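Search this thread Go

8 April 2023
By the Geslow projection account

1/ Notes on the delivery specs for the Sarville shorts program in September. The call went out this week and the technical appendix is four pages long. Most of the rejections last year came out of that appendix, so I am going through it in order.

2/ Background: Sarville screens at the Bustos, one auditorium, one projector, 2K. Everything plays from a server as a DCP. There is no second machine to fall back on for odd formats. If the package does not ingest, the film does not play.

3/ Submissions last year: 1365. Files that opened on first try at the selection stage: 865. The festival published both figures in its report. The gap is mostly expired links and wrong passwords, with codecs a distant third. 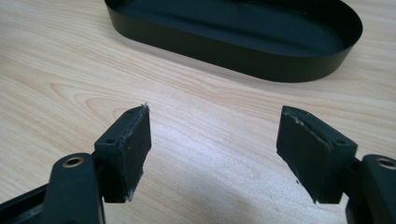

Reading time: 5 min

4/ Frame rate. The appendix now asks for 24 or 25 fps. If you shot at 23.976, conform to 24 and pull the audio with it. Do not leave the sound at its old length. Over a 20-minute short the drift is a bit more than a second, and dialogue is visibly out well before that.

5/ 30 fps is accepted "by arrangement." In practice that means an email to the print traffic desk before you make the package. Do it early. The Bustos server plays 30 in SMPTE packages. It has been unreliable with 30 in older Interop ones.

6/ Container. Flat is 1998x1080, scope is 2048x858. A 1920x1080 master goes inside flat with narrow black at the sides. Do not stretch it to fill. Do not crop it to scope after the fact and call it a 2.39 film, because the subtitles will land in the masking.

7/ Subtitles. English subtitles are required for any dialogue in another language. Burned in or as a separate XML track, either is fine. If separate, include the font in the package. The server substitutes its own font otherwise and the line breaks move.

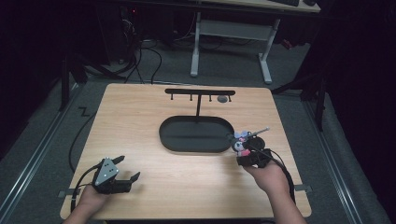 Table, tray and hanging bar, with a gripper held at lower left.

8/ Sound. 5.1 or stereo as discrete channels. For stereo the appendix wants left and right only, with silence on center. The hall is narrow and the side seats hear one speaker more than the other. If your short is mostly talk, make a 5.1 with the dialogue in center, even if the surrounds stay empty.

9/ Level. Mix for fader 7. The house runs shorts blocks at 5.5 and does not ride the fader between films. One film mixed hot for laptop speakers makes the next one sound broken.

10/ Groltasari is the upload service again this year. The cap per package is unchanged. Use the desktop client for anything large; the browser upload does not resume. Wait for the checksum report and keep it. The status "received" only means that the transfer ended.

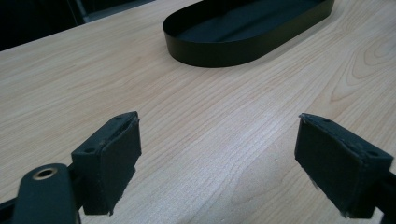

11/ Black levels are the item I would check twice. The Bustos screen is older and the exit lights spill onto the lower third, so shadow detail below a certain point is gone. Dark objects against a bright, even ground hold up well, like that black tray on the pale tabletop: the outline reads even if the black itself lifts. Dark on dark does not. Night exteriors graded on a monitor in a blacked-out room are the usual casualty. View the grade once on a projector with a lamp on.

12/ Naming. Follow the digital cinema naming convention, all fields, no spaces. The programmer builds the playlist from these names. Last year the server held 2 different films titled FINAL_DCP.

13/ Encryption. Don't. The appendix allows keys for features only. Encrypted shorts are returned.

14/ Trailers and stills go in a separate folder. Stills at 300 dpi, no text on them, credit in the file name.

15/ The appendix lists the reference screening server's storage as 3531 GB usable. That covers the whole festival, features included. Trim the two minutes of black off the end of your file.

16/ Correction to 7/: the font file has a size limit of 640 KB in Interop packages. Subset the font if yours is larger, which applies to most Asian-language fonts.

Contact | © 2023 Geslow | Back to top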